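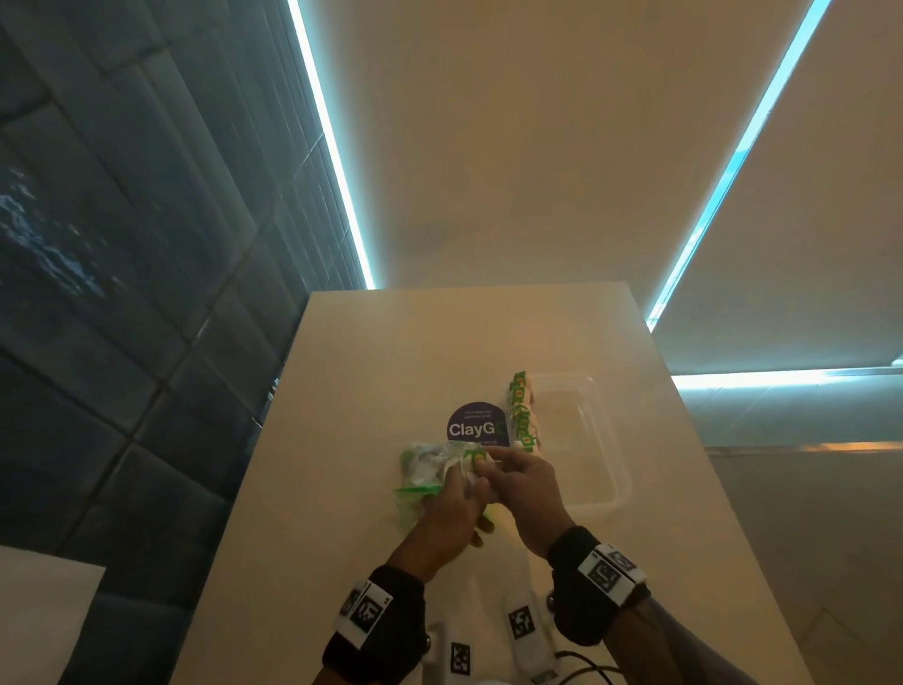 Hooman Sharifi reckons a project car should be bought with the heart, insured with the head and never, under any circumstances, discussed over dinner. He has had an old wagon up on stands since February and would like it known that the delay is down to a window seal.

Home News Features Classifieds Clubs Contact

Reading time: 2 minutes

The Long Wait for a Window Seal

Saturday, June 23, 2018

Every restoration starts with the big stuff. The engine comes out, the neighbors come over, and everybody has a fine time pointing at rust. Then the big stuff gets done, and you find yourself spending the summer hunting for a strip of rubber.

Sharifi's wagon is an Anero, a make that sold poorly when new and has been getting rarer ever since. The engine was rebuilt in 10 days. The paint took longer, mostly because he changed his mind twice on the shade of blue and once on whether it was blue. The tailgate seal has now outlasted both jobs.

His first one came from a swap meet and fit beautifully along the top and down one side. The second was cut for the sedan. He paid $187 for the pair and has hung them on the garage wall, where he can look at them.

Meirion Gape runs Plurach, a parts business with more shelves than floor, and he takes this kind of call all day. "They ring up and say they just need one little thing," he says. "I sit down when I hear that."

Gape's advice is dull and worth having. Measure the old seal before you throw it out, even if it comes off in chunks. Keep the chunks. Ask for the profile as well as the length, and send a drawing if you can manage one. He once received a drawing on the back of a parking ticket and found the part in an hour.

He is also patient with people who wait until the car is painted to check whether the glass will go back in. Sharifi was one of those. There are, by Gape's reckoning, 60 members in the Anero club and 2 decent tailgate seals between them, both fitted to cars whose owners have stopped answering email.

A fresh batch is supposed to be on the way from a small molding shop called Bikumar. Sharifi has paid his deposit and bought a tarp.

We use cookies to improve your visit. Accept Settings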